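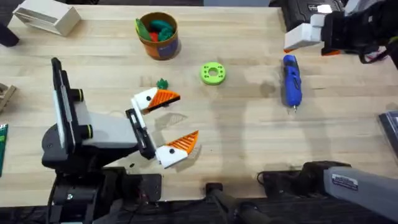
# Relatório de projeto – Arrumar a bancada (módulo de Organização de Espaços, junho)

Quando escolhi este tema toda a gente da turma achou que eu ia despachar o trabalho numa tarde. Eu também achava! Afinal fiquei duas semanas às voltas com uma mesa, um copo e um monte de pecinhas de brincar, e ainda há coisas que mudava.

## O problema

A bancada da oficina Plovar serve para tudo: cortar, lixar, montar, às vezes lanchar (eu sei, eu sei). O tampo é de madeira clara e eu gosto muito dele, mas as coisas pequenas acabam sempre espalhadas no meio das ferramentas. Peças verdes, sobretudo. Há uma verde-escura, pequenina, que parece uma arvorezinha e que aparece sempre fora do sítio, e uma argola verde-lima, achatada, com um buraco no meio e furinhos à volta, que não cabe em categoria nenhuma.

## O que fiz

Comecei por uma regra simples: brinquedo num lado, ferramenta no outro. Para as peças usei um copo redondo castanho-alaranjado com um rótulo azul-arroxeado. Enche depressa, e as peças verdes chegam logo ao rebordo, com uma vermelha a espreitar no meio delas – dá jeito, porque de longe percebo logo que copo é.

A ferramenta rotativa azul, sem fios, ficou à direita. No início queria guardá-la numa gaveta, mas uso-a tanto que desisti. Fica deitada na mesa com a broca virada para a beira da frente, e confesso que esta parte ainda não me convence: o meu plano era um suporte, só que o da Jotard custava mais do que os 500 escudos cabo-verdianos que eu tinha para o projeto todo.

## O que correu menos bem

- O copo é estreito para peças compridas.
- A argola continua sem casa. Experimentei pendurá-la num prego e ficou feio.
- Esqueci-me de medir a mesa antes de desenhar a planta, por isso tive de refazer o desenho 2 vezes.

## A seguir

Quero experimentar uma caixa baixa com divisórias e pôr etiquetas por cor. Se sobrar tempo, faço eu o suporte para a ferramenta, com restos de madeira.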